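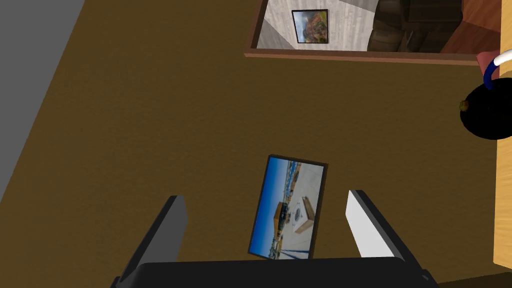 Student Projects > Robotics > Safe Practice

Type and press Enter to search

Rules for Picking Up Household Objects in Simulation
Meifang Wan, Bogdan Voicu, Deming Duan
Supervisor: Krešimir Angelovski

In our project we wrote a short set of rules for a robot arm which tidies a simulated room, and we tested them in 94 trials. The task in this part is to grasp a small photo frame lying on the floor.

Rule 1. The fingers must be fully open before the gripper goes down.
Rule 2. The gripper stops above the object and turns until the fingers are parallel to its sides. A frame is often lying at an angle, so this step must not be skipped.
Rule 3. Furniture near the arm counts as an obstacle, together with everything that stands on it.

In 64 trials all 3 rules were kept. In the others, Rule 2 was broken most often. Shaohua Qiu checked the logs a second time in February and corrected 2 entries. We did not yet write a rule for glass, and we would like to add it in the Gritwood version of the room.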